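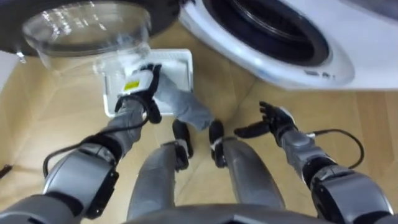

Front loader with the door open, white tray on the floor by the machine, grey item half over it.

Friday, April
Xinyi Feng

Laundry corner, notes on the washer and the loads. Writing this up before I forget which load was which.

Started at 9 with the backlog of covers and work trousers from the Dultier job. Load one was mixed greys and darks, load two was the cloths from the paint bench, load three whatever was left in the Plilura bag. I kept the paint cloths apart this time. Last month they went in with everything else and we got a pale bloom on two pairs of trousers that has never come out.

Load one, 40 degrees, normal spin. Came out fine but heavier than I would like. Ran a second spin on its own and that took care of most of it. The trousers want shaking out by the waistband before they go on the rail, otherwise the pockets dry inside out and stay damp at the seams. Two pairs had screws in the back pocket. Please check pockets. There is a jar on the shelf for whatever turns up.

Load two, 60 degrees, with the longer rinse. One cloth still stiff at one corner, binned it. The rest are folded on the shelf under the window.

Door: it opens a long way round and the glass sticks out a good bit further than you expect, so mind your shins when you are kneeling to unload. I have been knocking my elbow on it all week. If we move the rail 25 cm towards the wall there will be room to get past with the door fully back. Have not done it yet, want to ask the others where the drill cases would go.

Seal: wiped round the inside of the rubber after load two. Bit of fluff and a thread at the bottom of the fold, nothing worse. It should be done every week and I don't think it had been done since we had the machine moved. Door left open afterwards for the rest of the morning.

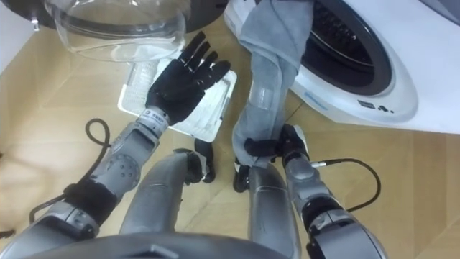 The tray is handy on the floor for small things but it is too shallow for a full load, and anything long slides off the side. Socks, cloths and gloves are all right in it. For trousers and covers use the deep tub from the Yao delivery, which is under the sink with the lid off. I rinsed the tray at the sink and stood it on its edge to dry.

The floor is the other thing. Wood right up to the machine is not what I would have picked. I'd like a mat there. Measured for one: 117 cm along the front would cover it with a bit over at each end. The Julelano rubber one in the catalogue is close to that and can be trimmed with a knife. Ordering it depends on whether we are keeping the machine where it is.

Load three, 30 degrees, short cycle. Mostly gloves and two aprons. The programme said 31 minutes and took around 50, same as the last time I used it. I suspect it waits on the fill, as the tap behind was only half open. Opened it fully afterwards and will time the next one. If it is still slow I'll have the inlet filter out and look at that.

Powder is low. One box left, opened. The liquid is used up. I have been putting in half of what it says on the packet and cannot tell any difference, so carry on with half.

To do:
- time the short cycle with the tap fully open
- ask about moving the rail
- mat, yes or no
- powder
- hem on the long cover from load one has started to go, needs stitching before it is washed again
- new label for the paint cloth bag, the old one has washed off

Trousers still on the rail when I left at 4. The grey ones with the torn knee are for rags, don't fold them back in with the good ones.

Recent entries
Shelf brackets, back wall
Paint bench cloths: what to keep
Plilura bag, contents and sizes
Sink trap cleared
Dultier covers, first wash
Where the drill cases live now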